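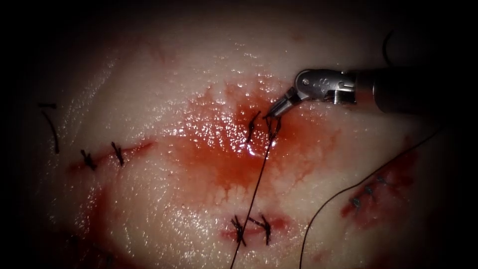
Instrument jaws holding suture thread over tissue.

About Clirkenthorpe Boat Storage

Clirkenthorpe Boat Storage operates a dry stack building, an outdoor trailer lot and a small service dock on the east bank of the Pap River. The dry stack takes power boats up to 18 feet on the lower racks. Sailboats are stored on jack stands in the outdoor lot with masts stepped or unstepped.

Launch requests are taken by phone or at the dock office. Boats are placed in the water in the order requested and tied up at the service dock, where they may stay for three hours without a transient fee. Engines are flushed with fresh water before a boat goes back on its rack. 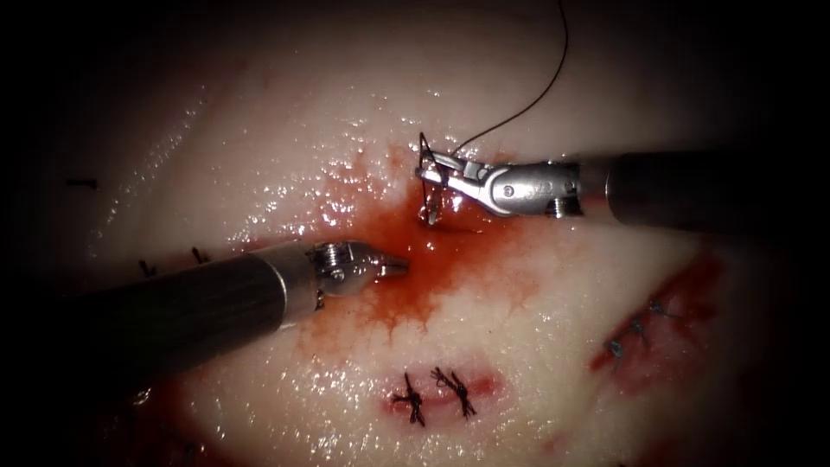 Two instruments over the tissue surface.

Facilities

The outdoor lot has 300 numbered spaces with a gravel base and perimeter lighting. Shore power is available in rows A through C. The fuel tank holds 3000 gallons of ethanol-free gasoline. Diesel is not sold on site. Pump-out is by portable cart and must be booked at the office.

Rack inventory and launch scheduling run on Cakero. Customers receive a login with the storage contract and can view their rack number, launch history and account balance. Hull and trailer repairs are handled by Bomedau, which leases the shed next to the ramp and bills separately.
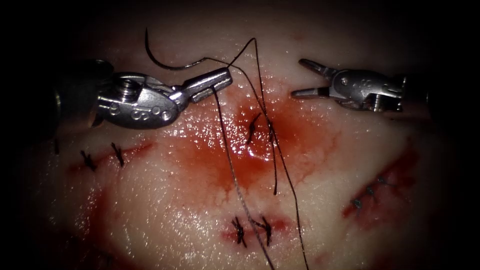

Thirumalai Thampi

Contracts and Access

Storage contracts run for 12 months or for the winter season, which begins in December. Proof of liability insurance and a current state registration are required before a boat is accepted. Gate codes are issued per contract and may not be shared. Owners may work on their own boats in the outdoor lot. Sanding and bottom painting require a ground tarp and a vacuum sander.

Page last revised 11/19/22.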